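Print this page | E-mail this page

We use cookies to remember your settings and to count visits to this site. Accept | Change settings

Hukley Borough Council sets out new arrangements for questions to the council leader

Hukley Borough Council will change the way residents put questions to its leader and cabinet members, following a review of public speaking rights. The new rules apply to all meetings of the full council and replace a procedure which required questions to be lodged in writing at the town hall.

Residents will be able to submit a question by e-mail, by post or in person up to noon on the working day before a meeting. Each question may be up to 100 words long, and the person asking it may put one further question in reply to the answer given.
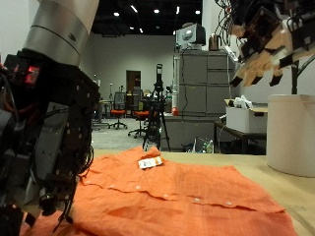
What will change

Public question time will be extended to 55 minutes. Questions which are not reached will receive a written answer, and these answers will be published with the minutes. Under the present rules an unanswered question lapses at the close of the meeting and must be lodged again.

The power to refuse a question will pass from the leader's office to the monitoring officer, who will give reasons in writing. Questions may still be refused where they concern a named member of staff, a live planning application or a matter before the courts.
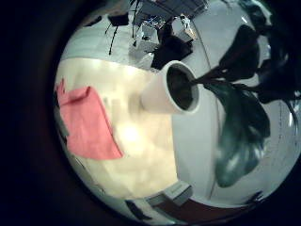
HUKLEY, May — Councillor Bjarke Oddsson, who chaired the review, said the changes would make clear who answers for what.

"The leader, the cabinet and the full council each have their own duties, and the old procedure did little to help residents tell them apart," he said. "A question about the budget may be one for the cabinet member or for the whole council. Under these rules it will be sent to the right place, and the resident will be told where it has gone."

The review received nearly 30 written responses, including submissions from Lustthorpe Parish Council and the Trevaskis Ward Residents' Association. Both asked for meetings to be held outside the town hall, and 2 meetings a year will now take place elsewhere in the borough.

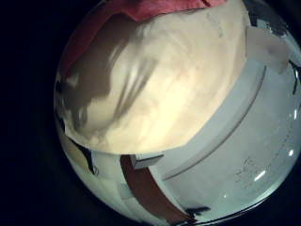 The council will also provide plain guidance on the new procedure, in print and on its website. Printed copies will be available at libraries and from the town hall reception. The cover will be in quiet colours, a warm ivory with a band of muted pinkish red along the top, like the soft creased material shown here, and a large-print edition will follow the same design. Residents who need the guidance in another format should contact Democratic Services.

The new rules take effect at the next ordinary meeting of the full council.

Related items

Bestetti Hall: notice of change of polling place
Lustthorpe parish boundary: consultation responses published
Register of members' interests updated
How to speak at a planning meeting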